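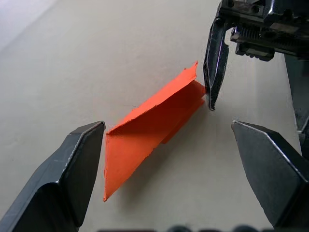 Notebook entry, Paper and Board Bench
Tuesday, November
Entered by: H. Sjöberg. Read and countersigned by: O. Ruotsalainen.

Subject: fold recovery in orange stock, continued from the previous entry.

The work of this session was limited to the orange stock from Rissanen. The white and gray stocks were left in the humidity cabinet and will be handled under a separate entry. Room humidity at the start of the session was 49 percent and did not move enough during the morning to be worth recording again.

Purpose. The Mundo folder requires one diagonal fold that stays closed under its own weight. Earlier trials at this bench showed that the orange stock opens again after folding, and that it opens more when the edge has been torn than when it has been cut. The second finding was based on very few pieces and was questioned at the last review. The present session was meant to repeat it with a consistent method.

Method. Sheets were conditioned on the open shelf for 60 minutes. Each sheet was torn by hand against the steel rule, folded once on the diagonal, and creased with the bone folder in a single pass. The piece was then set down on the pale table with the fold resting on the surface and the upper flap free. No weight was applied. The height of the free flap was read with the small gauge at 8 minutes and again before the midday break.

Cut pieces were prepared in the same way, using the guillotine in the print room. Please note that the blade there is due for replacement and left a slight burr on the first sheets. Those sheets were discarded.

Observations. The torn pieces stood well clear of the table. The flap lifts outward from the crease and the piece rests as a shallow tent. The torn edge is uneven along its length, and short fibers stand out from it. On the better-lit side of the table the top face of the flap looks a lighter orange and the face under the fold looks redder. This is an effect of shade and must not be entered as a color difference between the two sides of the sheet. An entry of that kind was made last month and had to be withdrawn.

In certain pieces a second, smaller fold formed toward one end, where the paper overlapped itself during creasing. The edge is stepped at that point. These pieces are of limited use for the height readings, as the extra layer stiffens the end of the flap. They have been kept in the envelope marked "double" and are not included in the averages on the loose sheet.

The cut pieces also opened, but by a smaller amount. The difference between cut and torn was present at the first reading and smaller by the second. I do not consider the second reading reliable for sheet 107, which was moved when the table was wiped.

Grain direction. It was noted during the session that the sheets had not been marked for grain before tearing. A diagonal fold crosses the grain in either case, but the angle will differ if the sheet has been turned. The remaining sheets in the packet have now been marked in pencil at one corner. Colleagues are asked to retain this mark when dividing a sheet and to copy it onto every part.

Comment, O.R.: I agree with the exclusion of the doubled pieces. I am less certain about the torn edge as a cause. Tearing by hand bends the sheet for some distance in from the edge, and that bend alone could raise the flap. I suggest a third group, torn and then trimmed back to a clean edge, so that the bend is kept and the loose fibers are removed.

Reply, H.S.: Accepted. The third group will be prepared from the marked sheets.

Materials. One packet of orange stock remains open and one is sealed. The sealed packet is reserved for the Grarnia order and is not to be used for trials. The Fimidis adhesive samples have arrived and are on the upper shelf, unopened. They are not required until the question of the fold is settled - if the flap can be made to stay down with scoring, the adhesive may be dropped from the specification.

To be done before the next entry:
Prepare the trimmed group and condition it with a fresh torn group.
Score half of each group lightly before folding.
Ask the print room for the date of the blade replacement.
Return the small gauge to the metal shop for checking. The zero had drifted slightly by midday.

Samples are stored flat in drawer two, with the doubled pieces at the back.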